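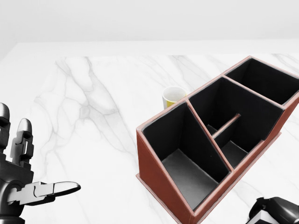 Slide 1. Leather desk organiser on a marble tabletop.

Keeping Paper in Order: Records Practice for Small Offices
Speaker notes

12 shares
3 comments

Good morning, and thank you to the Flustby office for the use of the hall. Please hold longer questions until the end. Short points of clarification are welcome at any time.

Opening remarks

The purpose of this session is to set out how paper records should be received, filed, kept and disposed of in the local offices. It applies to Flustby, Pratar and Skandby alike. Colleagues from Pratar will find that much of it matches what they already do, and I ask for their patience during the first part.

We still receive a good deal of paper. Signed tenancy forms, delivery notes, letters from residents and original certificates all arrive by post or across the counter, and in most cases the paper is the record. A scan may be useful for daily work, but the original remains the item we are obliged to keep until its period has ended.

[Next slide: incoming post]

Post should be opened once a day, before ten o'clock, by the person named on the rota. Each item is stamped with the date of receipt on the front, at the top right, clear of any writing. Envelopes are kept only where the postmark matters, as with appeals and notices that carry a deadline.

Items are then sorted into 4 groups: for action, for signature, for filing, and for return to sender. The "pending" tray has been withdrawn. Several offices found papers in it that had missed their reply date, and I would ask anyone who still has such a tray to empty it by the end of March.

Pause here. Skandby may raise the matter of post that arrives in the afternoon. The agreed answer is that it is stamped on the day it arrives and sorted the following morning.

[Next slide: the file itself]

Every file carries a reference on the spine and on the front cover, and the two must match. The reference is made up of the office letter, the subject number and the year of opening. Please do not add personal initials. They made sense to the colleague who wrote them and have caused much difficulty to those who came after.

Papers are placed in date order with the newest on top. Staples should be taken out before filing where this can be done without tearing. Plastic wallets are not to be used for anything that will be kept beyond the current year, as some inks lift on to the plastic. Sticky notes are removed, and if the note says something of importance it is copied on to a file note and dated.

A file is closed when it is thicker than a thumb's width or when the matter has ended, whichever comes first. A second part is then opened under the same reference. Write "Part 2" in full on the cover — a bare figure 2 has been mistaken for a subject number more than once.

[Next slide: how long we keep things]

I do not propose to read the whole schedule aloud. It is in your packs. The main periods are as follows.

General letters: 9 months from the date of the last reply.
Delivery notes and stock sheets: 6 years.
Tenancy forms: 9 years from the end of the tenancy.
Certificates and deeds: permanent, held at Flustby.

The periods for letters and for tenancy forms have been confused in the past, and Pratar has asked that the cover sheets be printed with the unit in bold. This has been accepted and new sheets will be sent out with the next stationery order.

[Next slide: borrowing and returning]

A file that leaves the records room must leave a card in its place. The card shows the reference, the borrower's desk and the date. Files are not passed from one desk to another without the card being changed. They are not taken home, and they are not left in vehicles.

If a file cannot be found, the search begins with the neighbouring references on the same shelf, then the returns trolley, then the last desk shown on the card. Only after that should a missing file report be made. The report form has been shortened to a single side.

[Next slide: disposal]

Nothing is destroyed without a signed list. The list is prepared by the office, checked against the schedule and countersigned at Flustby. Collection is by Demissie, who bring locked bins and leave a receipt. The receipt is attached to the list, and the list is itself a permanent record.

Allow time for questions on this slide. It was the part most often raised at the Skandby session, chiefly on the matter of duplicates. Duplicates may be destroyed without a list provided the original has been seen and its place on the file confirmed.

Closing points

Feedback forms are on the table by the door. The next session, on the labelling of shelves and boxes, will be held at Pratar on a Saturday morning for those who cannot attend during the week. Places should be booked through your own office.

7 comments
Share 21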